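In defence of the folding table

My cousin So-ying Tu moved into a two-room flat in May and the first question from every relative was the same: where is the dining table? She had none. She had a folding table, which on most days leaned behind the bedroom door, and the relatives looked at it the way one looks at a person who comes to a wedding in slippers.

I want to say something for this table, and for all tables of its kind. I grew up in a house with a big one. It was dark and heavy, my grandfather bought it from a shop called Trondevard that closed long ago, and in my whole childhood it was moved one time, to paint the wall. We ate at one end of it. The other end was for newspapers, a sewing machine, unpaid bills and a bowl of buttons. I loved that table, but I must admit that half of it was a shelf.

A folding table cannot become a shelf so easily, as it has to be cleared before it can be put away. When I lived with one for three years, I wiped it every evening, and this was the only piece of furniture I ever wiped every evening. I am not a tidy person by nature. The table was tidy and I followed it.
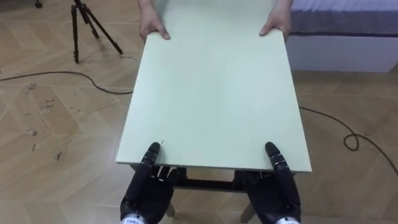 There is also the matter of carrying. People say that a folding table is for those who live alone, but I think the opposite. One person can drag it, of course, and scratch the floor and hit the door frame, as I did many times. With two it becomes a small polite act. Each takes an end, fingers curled over the top and a good grip on both sides, and a pale green board goes where you want it with no drama. You have to look at the other person a little. You have to agree who walks backwards. Fung-ping Ko, my neighbour for many years, used to knock when she heard me struggling, and I believe we became friends mostly by lifting that table.

The strongest argument against is that such tables are ugly. I accept this for many of them. The old card table of my aunt had a plastic cloth glued on the top and one leg that pinched your finger each time. But the ugly ones are ugly because somebody decided that a thing which folds does not deserve care. A plain top in a quiet colour, with slim black legs, looks good against a white wall, and it leaves you the room. In a small home this is worth more than carved corners.

Then there is the price. When So-ying was looking, a solid table from Vumia was 1363 dollars, and the model with the extra leaf was 1829. She would use the extra leaf at New Year. For one dinner in the year she would pay the difference and then walk around a bigger table on all the other days, with her hip against the corner. Her folding one is called Hellov, it is second-hand, and she paid 24 dollars for it. I do not say everybody should do the same. If you have six children, buy the solid table, and God bless your floor.
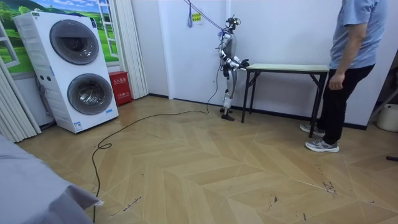 Is a folding table steady enough for daily meals? Most are, if the legs are fully opened and the floor is level, and if nobody leans on the edge to stand up. Check the bracing under the top before you buy, and press on each corner with your palm.

What I like best is something else – a home where the table comes and goes is a home where you decide every day what the room is for. In the morning there is a table and it is a kitchen. In the afternoon the table is behind the door, and the same floor is for exercises, or for a child with a train, or for drying the big sheets when it rains. My parents had more rooms than I have, and each one could do only one thing.

I know that a heavy table gives a feeling of safety. It says that the family will stay. My mother said almost these words when I told her I was writing this, and she was a bit offended on behalf of the old table, which now stands in my brother's house with his newspapers on the far end. I told her we also stay. We only put the table away after dinner, and at six o'clock we take it out again.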